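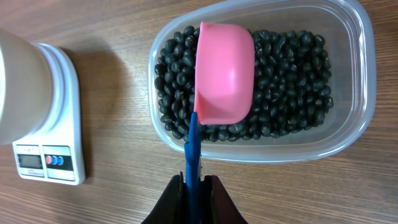

Page last changed: March

About the Skavmont group

We work on one question here at Skavmont, and we think it's a great one: how does a robot learn to do a job where the right amount of movement depends on a number? Scooping beans to a target weight is the job we keep coming back to. It sounds small. Then you try to teach it, and you find out that beans roll, pile up, hide under each other and stick to the back of the scoop, and no two scoops come up with the same load.

Our setup is plain on purpose. There are two arms on one base, a wooden table, a kitchen scale, a bowl, a tub of dark beans and a pink scoop with a blue handle. Anyone with a pair of arms and a grocery store nearby could set up something very close to it, and we hope people do!

What we work on

The method is called Gullero. Most learned scooping works from a fixed motion that gets repeated until the weight is high enough, and the trouble comes at the end, when the last scoop is far too big. Gullero plans the scoop backward from the weight still missing. Before each dip it looks at the shape of the pile through the wrist cameras, guesses how much a given depth and tilt will bring up, and picks the dip to match. After the pour it checks its guess against the scale and corrects itself for the next one.

We trained it on 2,465 scoops, all done by people steering the arms by hand. Every scoop was saved with its weight, including the bad ones. The bad ones turned out to be worth a lot (spills especially), and we'd tell any group starting out to keep theirs.
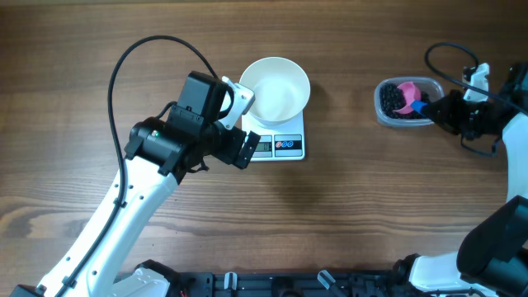
Both arms at the table, with the right one holding the scoop.

What we found

Our main test asks for 200 grams of beans. Over 1,000 test runs, Gullero came within 4 grams of the target on most of them, and it did this with fewer scoops than our older fixed-motion version. The gain is biggest when the tub is getting low and the beans have slid to one side. The older version kept dipping where the pile used to be. The new one goes looking for it, which is a lot of fun to watch the first time.

There is plenty left to fix. Single beans still get away from us. The depth guess is weak when the pile is very flat, and the robot can be too careful near the end, taking several tiny scoops where a person would take one. We are also not happy yet with how it handles a bowl that has been moved between runs.
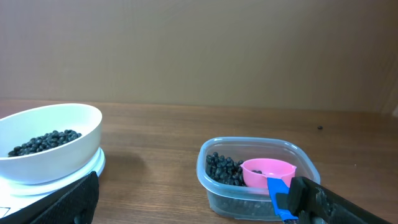

Bowl, tub and scoop from one of the wrist cameras.

How we got here

Skavmont began as two desks and a borrowed bench in the Pappas building, and we're still in the same hallway, now with a proper room. Our first project had nothing to do with food - it was a sorting task with washers and bolts. We moved to beans when we wanted something that would pour, and we never went back.

Next up is Jukusar, our project on moving what the robot has learned from one material to another. Can a robot that is good with beans pick up rice or lentils after only a handful of tries? Early runs with lentils look promising. Rice is giving us a hard time.

Working with us

We take on students each term, and you don't need a robotics background. Patience with small round objects helps. If you build your own version of the table, we'd love to hear what you changed and how your numbers came out, even if they're worse than ours. Visitors are welcome in the afternoon, after 2, when the arms are usually running. Ring the bell marked Skavmont on the Pappas side door.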